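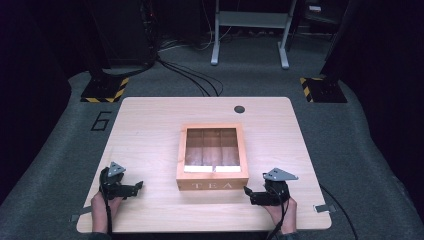

Tea box, staff room.

March, a little after nine at night. Writing this at the kitchen counter with my shoes still on.

Got to school before seven to use the copier before the science people found it. It jammed on the second set anyway. I opened the side door, pulled out one long accordion of paper, closed the door, opened it again, found another piece. By then the line had formed behind me. I had enough copies for first and second period and told myself I would do the rest at lunch. I did not do the rest at lunch.

The main thing is the schedule for next year. The draft came out of Tredum last night and was in our inboxes this morning with a note saying it was a draft. Japanese 3 and Japanese 4 are in the same room at the same time, fifth period, with me. Japanese 1 stays as it is with 40 students across two sections. Japanese 2 is one section and will be full. So the bottom of the program is fine, and the top is where they are folding things together.

I knew it could happen. Level 4 has been small for a while and the office in Sudard has a minimum for a class to run by itself. French went through the same thing two years ago, and the French teacher told me then that she planned two lessons a day for one period and that the older group mostly taught themselves. She said it in the parking lot while scraping her windshield and I remember thinking I would deal with that when it was my turn. Well.

Went to see the assistant principal before first period. He had the grid up on both screens. I asked if Level 4 could be moved to zero period, before the buses, with students who can get a ride. He said zero period counts as an extra section and would have to be paid as one. I asked if I could trade my study hall for it. He wrote that down. He was pleasant about it but I have seen him write things down before. He said the grid is final when the counselors have entered everyone's requests, and that there are three weeks to go on that, so anything I want changed should come in writing by the end of next week.

First period was fine. They did the train station dialogue and two of them had brought props, which took longer than the dialogue. Second period had the kanji quiz. I let them use the last ten minutes to correct their own in pen and hand in both versions. The usual confusion between "wait" and "hold," and one person who wrote every character perfectly and left the readings blank. I asked him about it at the door and he said he didn't see there was a second column.

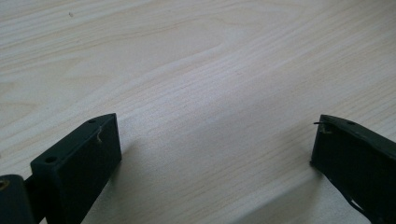

Lunch was the meeting with Masaru Nishimura, who teaches Japanese at the Stomerden campus and has been running a combined upper class over there for four years. He drove over on his free period, which was good of him, and we sat in the staff room with our sandwiches and a legal pad. His system is that everyone does the same topic in the same week and the two levels get different tasks on it. If the topic is part-time jobs, the 3s write a simple application and the 4s do the interview. He runs the topics on a two-year cycle so that no student gets the same one twice. He started drawing the cycle for me with his finger on the tabletop, following those long lines in the wood that curve off toward the upper right, one line for each level, and I had to ask him to please use the legal pad. There was one tiny dark speck in the surface that he kept using as winter break. When he did put it on paper it made sense. He has promised to send me the whole plan, and I said I would send him my listening materials for the second year, which he does not have enough of.

He also told me what does not work. Having one group do silent work while he talks to the other did not work at all. The silent group listens in, or it stops being silent. He said he spent most of his first fall finding that out. He has the 4s come in with something to read for the first eight minutes, every day, always the same way, and takes the 3s through their warm-up in that time. After that everyone is together until the last part of class.

I asked about grading, whether he keeps two separate gradebooks. He does, and he says Tredum makes that harder than it should be. It treats a combined class as one class with one set of assignments, so he has to mark half the students excused from everything. Parents then get a notice that their child has been excused from an assignment, and they write to him about it. He has a form reply. He will send me that too.

Then books, the other problem. We use the Aoki readers for the upper levels and ours are falling apart. The spines go first. I have been taping them since I got here. If I go to the two-year cycle I need both the A and B volumes for every student in the room, where up to now I have gotten by with a set of each that traveled between classes. I had asked for a quote last week and it came in while Masaru was still there. With shipping it is $2,538. The world language budget for books next year is $2,000, and that is for all three languages, so the whole of it would not cover my order even if French and Spanish were given nothing. I read it out loud. Masaru said to drop the workbooks, which he has never used, and to ask whether they would hold the price until July when the new year's money opens. I had not thought of the second one.

Worked it out again without the workbooks during sixth period while Level 2 was watching the weather forecast clips. It comes down a good deal, though not to anything French and Spanish would be happy about. There is a small grant through the parent group with a form that is due at the end of the month. I got the one for the calligraphy brushes that way. I will write it up this weekend. It wants a paragraph on "measurable outcomes," which for a book is hard. Last time I put that students would be able to use the brushes.

Fourth period was my planning and I spent it giving a makeup speaking test to a girl who was out with the flu. She was nervous and spoke so quietly that I had to ask her to start over. She did better the second time. Her question words are mixed up but she kept going when she got stuck, and she asked me to repeat something in Japanese without being told she could. I gave her full marks for that section. Her mother had emailed twice about whether the late test would count against her. I wrote back that it would not.

Level 4 asked me straight out about next year. Most of them are seniors and it makes no difference to them, but the two juniors who skipped ahead had heard from somebody in the counseling office. I told them what I knew, that it was a draft and that the class would run either way. One of them asked whether it would say Japanese 4 on the transcript or something else, which is a reasonable question and I did not have the answer. Must ask. They would actually be in a fifth-year independent study if that exists, and I am not sure the course code is still active.
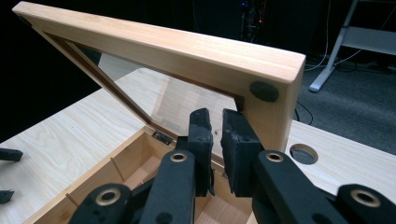 Wooden box with the glass lid, open.

After school I had language club until four. We were supposed to vote on the spring outing. It ended up a choice between the garden and the bookstore with the ramen place next door, and the ramen place won by a lot. I need a bus request, a permission form, and one more adult. The form has changed again and now asks for the driver's arrival time to the quarter hour.

Drove home the long way to stop for gas and milk. Forgot the milk. Ate leftover rice with an egg on it and graded the kanji quizzes in front of the news. Average was better than the February one. The corrections in pen are worth doing again; I could see right away who had known it and slipped and who had never learned it.

I wrote a first draft of the letter about zero period and it was too long. Cut it to one page. I took out the part about what French went through, because it reads like a complaint and she may not want to be in it. I kept the enrollment numbers and the point about the study hall trade. I will look at it again in the morning before I send it.

To do tomorrow:
Ask counseling about the transcript and the course code.
Write to the publisher about holding the price, no workbooks.
Send Masaru the listening files. They are on the old laptop.
Rest of the copies, early.
Bus form.
Milk.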